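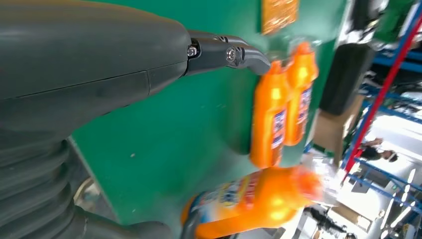 Brerwood Opens Shared Supply Room for Home Repair and Cleaning

BRERWOOD, July - The Kitholm Neighborhood Center has opened a supply room where residents of Brerwood can borrow household tools and refill cleaning products for use at home. The room takes the place of the hallway cupboards that have served the center's lending program until now.

The new room holds 984 items for loan, from stepladders and mop buckets to hand drills and paint trays. Bottled products are kept apart from the tools, in a section of their own near the sink, and each bottle must keep its label for as long as it is in use. Bottles with missing or unreadable labels will not be accepted for refill.

"People used to ask for a bottle of cleaner and wait while a member of staff looked through three cupboards," said Deolinda Peixoto, director of the center. "The shelves are now set out by task. A person who comes in to clean an oven or patch a wall should find what is needed in one place."

Shelving and cabinets were supplied and fitted by Lauritsen, a local joinery firm. The center recorded 3,358 loans in its last program year, most of them in spring and early summer, and expects demand to grow with the longer opening hours.

Borrowing is free to residents who hold a center card. Tools may be kept for up to 19 days and renewed once, either at the desk or by phone. Refills are priced at 99 cents per bottle, and residents are asked to bring bottles back rinsed and with the cap on.

Maritza Sánchez, who manages the lending program, will lead short introductions to the room each morning at 10 a.m. through the end of the month. The sessions cover safe storage at home, including which products should never be kept together. No booking is required.

The supply room is on the ground floor of the center, next to the Jodix reading room, and can be reached by the side entrance - the main doors remain closed for repainting.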